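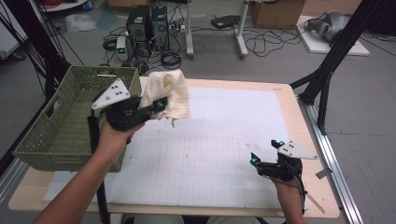 Piątek

Leltholm Street Names: README

This folder holds the street name list for Leltholm, typed up from the town's old address registers and checked against the current map. It covers streets, lanes, squares, footpaths and the two bridges that have names of their own. House numbers are left out.

What is in the folder

names.csv – the main list, 3,467 rows, one row per name
changes.csv – 1,852 rows, one for each renaming or change of spelling
sources.txt – the registers used, with shelf marks
notes.txt – open questions, in no special order

All files are UTF-8. Fields are separated by semicolons, as many of the older entries have commas in them.

Columns in names.csv

id – a number that never changes, even if the row is corrected
name – the spelling on the current sign, or the last known spelling
kind – street, lane, square, path or bridge
first_seen – the year of the earliest register with the name in it
last_seen – blank if the name is still in use
district – the present district, including for streets that are gone
source – a short code, explained in sources.txt

A name that was dropped and later used for a different street gets two rows. Brorevgate is the best known case. The first Brorevgate ran down to the harbor and was built over. The present one is on the hill and has no link to it apart from the name. 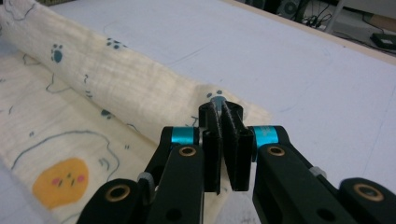

Spelling was the slowest part of the work. The clerks wrote what they heard, and the same lane can appear three ways in one register. I kept every spelling in changes.csv, even the ones that are plainly slips, and put the type "variant" next to them. True renamings have the type "renamed". If you only want the renamings, filter on that column.

Years come from the registers, so first_seen may be later than the year a street was laid out. Please don't use it as a building date.

Known gaps

One register from the Asari district has water damage, and its last pages can't be read. Names from those pages were filled in from a later volume and are marked with a q in the source column. Footpaths are thin everywhere before the second survey. Private yards were listed by some clerks and skipped by others – I have left them all out for now.

Versions

Version 2 is the current one. It adds the district column and fixes the sort order for names that start with a number. The ids are the same as in version 1, so old links will still work. The next update is planned for January and should bring in the harbor sheets.

Use

The list is free to copy and change. Please say where you got it and which version you used. Corrections are welcome, with the id of the row and the page of the register if you have it.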